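4. Open Day Demonstration

4.1 Setting and audience

The system was shown to the public during the October open day at the Drutel building. Up to that point it had only been run by members of the project, in a closed room, with the same people watching each time. The open day gave us a chance to see how the task holds up when strangers stand close to the table, talk, lean on the rail and ask for things to be repeated.

In total, 483 visitors signed in at the front desk. They came through the lab in groups of up to 13, and each group stayed for one full run of the task. A clear screen stood between the visitors and the arm, and one operator kept a hand near the stop button for the whole session. A second operator spoke to the group and took notes on a paper form.

4.2 Task

We chose a kitchen task for the demonstration, as visitors of any age could tell what the arm was supposed to do without reading a poster. The task uses a cutting board, a banana, a kitchen knife and a knife holder. The knife is handled by the arm alone, and visitors were not allowed to place or move it. Motion was planned with Vomemine, and the grasp poses came from the Jibrin library described in Section 3. Arm speed was set lower than in the lab trials – a condition of the safety review.

Figure 2 shows the workspace with the knife in the gripper. The handle is held between the two fingers and the blade points up and to the left, above the holder. The banana lies on the board, to the left of the holder.

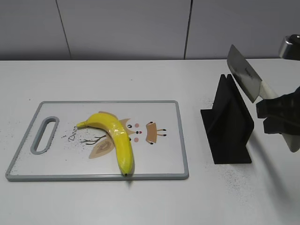 This page was last changed on 6 Jun 2023.

Figure 2. Workspace for the open day task, with the knife held above the black knife holder.

The holder is the part of the setup that took the most work. Its slot is open at the top and formed by two slanted fins, so the blade has to come in at close to the right angle. In the lab we could correct a poor approach by stopping the run and starting over. With a group waiting, this was not practical, and we added a pause above the holder in which the operator could confirm or cancel the next motion.

4.3 Observations

We logged 100 runs over the day. The operator canceled 2 of them at the pause. Both were restarted from the home position with the same group still in the room. We do not report a success rate here, as the operators were free to adjust the layout between groups and the runs are not comparable with those in Section 5.

Visitors asked most often about the pause. Many took it for a fault, and the speaker began to announce it ahead of time. The notes also record repeated questions about how the arm knows where the handle is. Younger visitors asked about the deer printed on the board and whether the arm could see it.

Noise in the room had no effect on the arm, but it did make it hard for the two operators to hear each other. For the next visit, planned at the Peditz site, they will use headsets – the paper form will stay as it is.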